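Workshop tips: looking after an old desktop computer
Uyên Ông, 25 Apr 2019

Most of the jobs on this page need a screwdriver, a soft brush and a free afternoon. They apply to the ordinary tower that sits under a desk for years and gets noisier every summer.

Before you start
Shut the computer down properly, switch off at the wall and pull the mains lead. Hold the power button in for a few seconds afterwards. Take a photo of the back with all the leads still in, especially if there are two monitors.

Work on a hard surface at table height. Carpet is bad for static and worse for finding screws. I use old egg boxes for the screws, one cup for each stage, and write on the lid with a pencil.

Lay the tower on its side with the open side up. Everything is easier to reach that way and heavy parts don't hang from their slots.

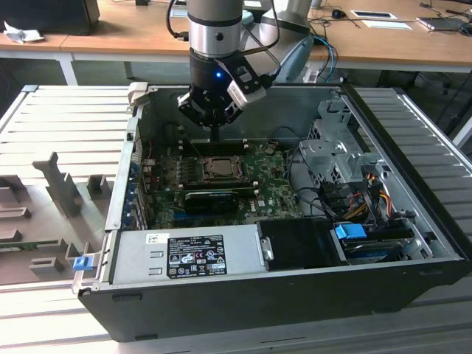

Dust
Take it outside if the weather is dry. Brush first, then blow. Hold the fan blades still with a finger while you do it. The Stanen brushes from the market are soft enough for circuit boards and wash out in warm soapy water, but let them dry overnight.

Don't use the household vacuum cleaner inside the case. Around the outside vents it is fine. Foam filters can be rinsed under the tap and left on a windowsill until bone dry.

I do ours every June, before the warm weather.

Old thermal paste
If you take the cooler off, the paste has to be replaced. Wipe the old stuff away with a lint-free cloth and a little isopropyl alcohol, working from the edge to the middle. Coffee filters do the job if you have no cloth. A blob the size of a small pea is enough for most chips.

Leave the processor in its socket unless you are changing it. If it does come out, handle it by the edges and keep it level on the way back in. 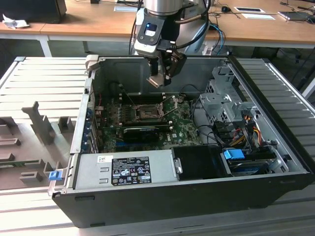
Socket exposed, cooler off.

Check the number before you order
Sellers list parts by model, and two chips that look the same may not both work in your board. Read the lettering on the metal lid under a lamp held low to one side. Write it down, then look it up in the manual for your machine.

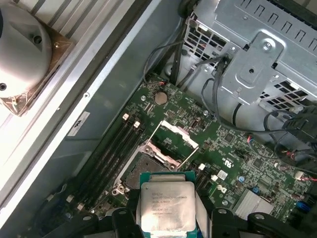

An Intel Xeon, with the printing on the lid.

Noises
A rattle is often a loose side panel. Press on it with your palm and listen. A strip of felt along the edge cures it, and Favell sell a roll for 7 pounds that will also do several chair legs.

A steady grinding is usually a fan bearing. Replace the fan. Oil only puts it off for a few weeks.

Putting it back
Count no screws, just empty the egg box in reverse order. Tuck spare cables away from the fans with a reusable tie, and start it up once before refitting the side.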